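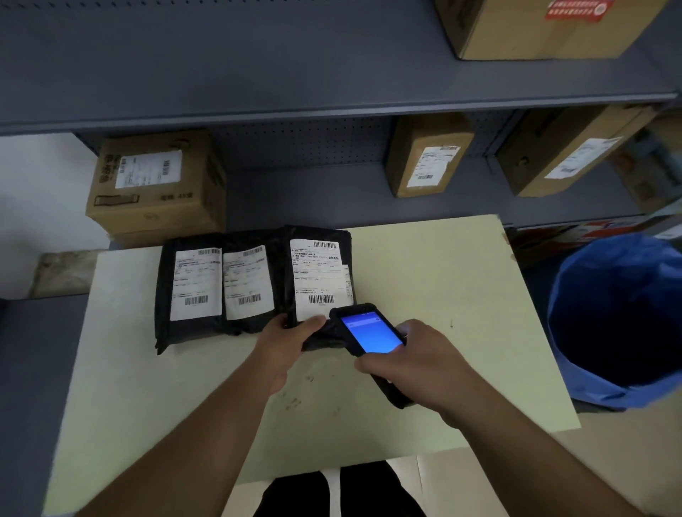
The Nestover mailer comes in black, black and black, and I have now bought three cartons of them. My complaint was always going to be scanning. Plastic wrinkles, wrinkled labels sulk, and these do crumple along the bottom edge when you stand them upright in a row. The barcodes up on the labels are another matter: tilt the mailer forward a little, point the handheld, done. Out of 1,372 parcels last December, two refused to read, and I blame my printer for both.

The adhesive strip is fierce. It has taken arm hair. Totinside's version peels open if you speak to it sharply, so I'll accept the loss. Four stars, one withheld for the smell.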